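Cluma adds second stage for September run

14 March 2026

The Cluma festival will run two stages this September, up from one, with 37 acts booked across three days at the Derkach rail yard. Gates open at 17:00 on the first day. Daily capacity is set at 3572.
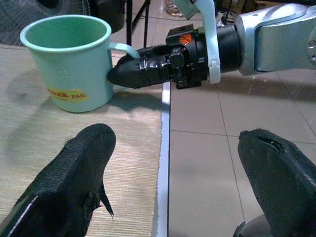
Demyd Bilyk questioned the layout in a comment under the schedule, writing that the stages face each other across the yard and the low end from one will reach the other during quiet sets. Organizers replied that set times are staggered and that the smaller stage, named Cudel, will run a reduced subwoofer array.

The main stage keeps the Furon name. Changeovers there are fixed at 17 minutes, with shared drum risers and a common monitor desk.
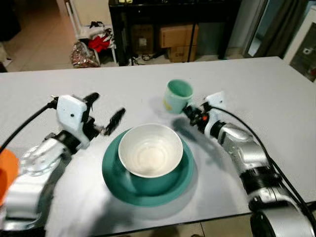

Cudel will host acoustic and electronic sets only, and its last slot ends an hour before the main stage closes. Camping is limited to 207 pitches, sold separately from entry. Day tickets go on sale after the full timetable is posted.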